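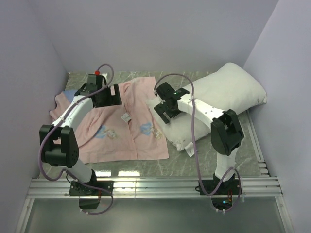
What is a peer listener?

By Remigiusz Pietrzak

A peer listener is a student who has learned how to listen to other students. "Peer" means someone close to your own age. Peer listeners are not doctors or counsellors. They don't fix your problem for you. They give you time to talk.

Posia School in Nimevbridge has 484 students and has had peer listeners since March. They wear a green badge and sit in the library at lunch. You don't need to book. You can bring a friend, and you can leave whenever you like.

What do people talk about?

Mostly everyday things. A friend has stopped sitting with you. You are moving house. Your dog died and you still feel sad. You can't sleep the night before a test. A worry doesn't have to be big before you are allowed to talk about it.

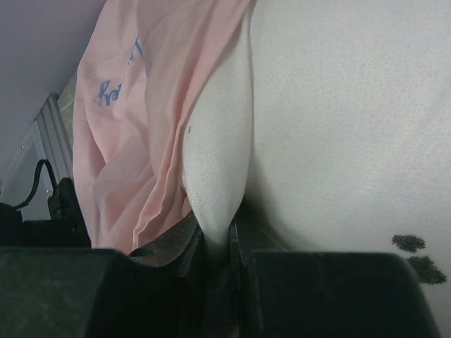

White fabric held between two gripper fingers.

How do they learn?

Listeners go to two training sessions with the school counsellor, Ms. Hoekstra. They practise in pairs. One person talks, and the other tries not to interrupt. This is harder than it sounds! Many people want to jump in with a story of their own.

They also learn to ask open questions. "Are you sad?" can be answered with yes or no. "What was today like?" gives a person more room to answer.

Is it a secret?

Most of the time, what you say stays with the listener. There is one important rule. If someone is being hurt, or might get hurt, the listener must tell an adult — even if you ask them not to. They will tell you before they do it.
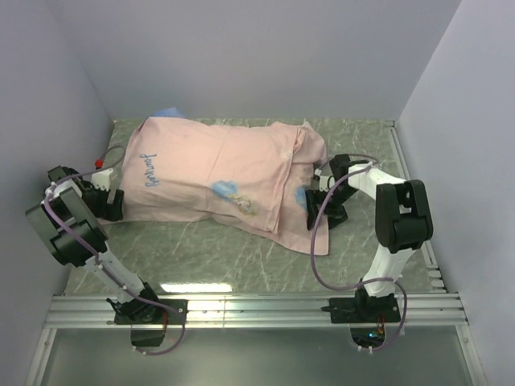 Pink pillowcase with blue lettering, and two robot arms.

What if I don't want to talk?

That's fine. Some students write a note and put it in the Briko box outside the office. Ms. Hoekstra reads the notes herself. Put your name on yours if you would like an answer.

You can also talk to a parent, a teacher, a coach or an aunt. If the first person is busy or doesn't understand, try someone else.

Words to know

Counsellor: an adult whose job is to help people with feelings and problems.

Confidential: kept private.

Posted 5 September 2019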